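Stallik at Home: Frequently Asked Questions

Answers to the stuff people keep emailing me about my kitchen-robot project. Updated in January, with a couple of new ones near the end.
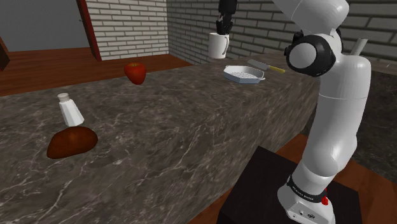
GETTING STARTED

What is Stallik, exactly?

Stallik is my hobby project: a simulated kitchen with a Franka arm bolted in next to the counter, plus the scripts that make the arm pick things up and put them somewhere else. I run the whole thing on the desktop PC in my spare room. The mug lift is the task I've spent the most time on, so most of the questions below end up being about the mug in one way or another.

Do you own the real arm?

I wish! No. I looked at the price once, closed the tab and went for a walk. Everything on this site happens in simulation. There's a little desktop arm over at Grodura, the shared workshop where I'm a member, and I'd love to move some of this over to it, but that's a project for when I have more evenings.

Can I run it on my laptop?

Probably, if it has a decent graphics card. You can also turn rendering off and just let the physics go, which is what I do for overnight runs (the fan noise drops a lot too). If you only want to watch the arm do its thing, turn the shadows down first. They eat more than you'd think.

Do I need to know how to code?

A bit of Python helps. If you can change a number in a file and run it again, you can get through the first tutorial. I learned most of this by breaking things, so please don't be shy about breaking things.

THE KITCHEN

Why a kitchen and not just a plain table?

I started with a plain table, and I got bored! A kitchen gives you stuff with wildly different shapes. A mug has a handle, an apple rolls, a loaf of bread is long and lumpy, and the salt shaker is skinny enough to tip if you breathe on it. Each one makes you fix something different in the grasp code.

Can I change the marble?

Yes, the counter is just a texture. Swap the image in the materials folder for anything you like. One person sent me a version in bright orange and I still think about it. Same goes for the brick walls and the wood floor.

Is the knife part of any task?

Not right now. It's there as an obstacle, and so is the white baking dish. The planner has to know about both of them when it moves along the far part of the counter. I may do a knife task at some point, but thin flat things are miserable for a two-finger gripper and I haven't had the patience.

Why is the arm standing on a block?

Reach. When I had the base lower, the arm had to fold itself into a pretzel to get over the counter. The pedestal fixed most of that. If you resize it, remember to change the base height in the robot config as well – the two are not linked, and I've forgotten this at least 3 times.

PICKING THINGS UP

How many tries did the mug take?

I kept a log, so I can tell you. The last long batch was 2,133 attempts, and 1,885 of those counted as good lifts. I call it good if the mug clears the counter and stays in the fingers until the timer runs out. The rest were a mix of slips, bumps and one very strange run where the mug left the building.

My mug shoots across the room as soon as the fingers close. Help?

Ah, the classic. Check your gripper force first and bring it way down. Then check your timestep. If the step is too big, the fingers sink into the mug between updates and the physics engine flings it out the next chance it gets. Smaller steps, gentler squeeze, and you should be fine. It'll run slower, sorry.

Should I grab the handle or the body?

Whichever you like. I go for the body in the beginner tutorial and leave the handle to the second one. The handle is a small target, and the mug likes to swing once it's up. Good practice, though.

Why doesn't my apple stay put?

Add some rolling friction. The default is zero, so the tiniest nudge sends it off toward the edge. I spent a whole Monday blaming my planner for this.

SHARING AND HELP

Can I use my own objects?

Please do! Drop the mesh in the objects folder and give it a mass and a simple collision shape. Keep that shape simple – a fancy one with thousands of triangles will slow everything to a crawl. The Govden pack (a free set of household shapes I put together last year) has ready-made ones if you'd like something to copy from.

Can I use this in a class or a club?

Sure, go ahead. A link back is nice but I won't chase you for it.

Where do I report a bug?

Use the form on the contact page. Tell me which version you're on and paste the last bit of the log, please. I answer most messages in the evening after dinner, and if it's been longer than 2 weeks, poke me again. I lose emails.

Will there be a second arm?

I've got a branch with two arms in it, and right now they mostly hit each other. When they stop doing that I'll put it up on the downloads page.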